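Hesa Hardwax Finish, clear matt, 270 ml tin

Tested on small pine and beech pieces between April and the end of the year. Bought at full price from Oddsson. Review last edited January 6, 2023.

## Application

The wax is softer than the older Patuder product and spreads at normal room temperature. I sanded to 180 grit, vacuumed, wiped with a damp cloth to raise the grain, then sanded again lightly. One thin coat by cotton cloth, 40 minutes' wait, then buff. A second coat went on the next day.

The instruction leaflet suggests a brush for the first coat. On end grain this leaves too much in the pores, and it seeps back out overnight as small shiny dots. A cloth avoids the problem. Catinca Gavrilă, who shares the workshop, had the same result with a brush on beech.

Colour change on pine is slight. The second coat adds a faint yellow tone, less than Danish oil and slightly more than a water-based varnish. 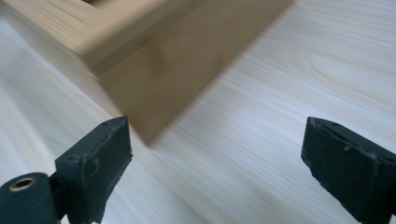
Curing is slower than claimed. The lid says a week. At 18 degrees my test boards still marked under a fingernail after nine days, and were hard at 14. Do not fit lids or stack parts before then, as waxed faces stick together under light pressure.

## Wear

Water left for an hour made no mark on a two-coat board. Left overnight, it raised a dull ring, which buffed out with a little fresh wax. Black coffee stained the single-coat board permanently. Hot mugs soften the surface, so I would not use it on a table top.

Smell is moderate during use and gone after three days with the lid open. Inside a closed box it lingered for 35 days. For tea or linen, use shellac inside.

## Tin and coverage

The tin is the weak point. The lid bends the first time it is levered off and no longer seals, and a skin forms within a month. I moved the remainder to a glass jar. Coverage was good: 214 ml used, two coats on eleven small boxes and four test boards.

## Compared with Vorenen

Vorenen's wax cures faster and has a proper screw lid, but is glossier and more difficult to buff evenly. For small indoor pieces I prefer the Hesa. For trays or anything handled wet, Vorenen.

Four out of five, one off for the lid.

Tülin Kahraman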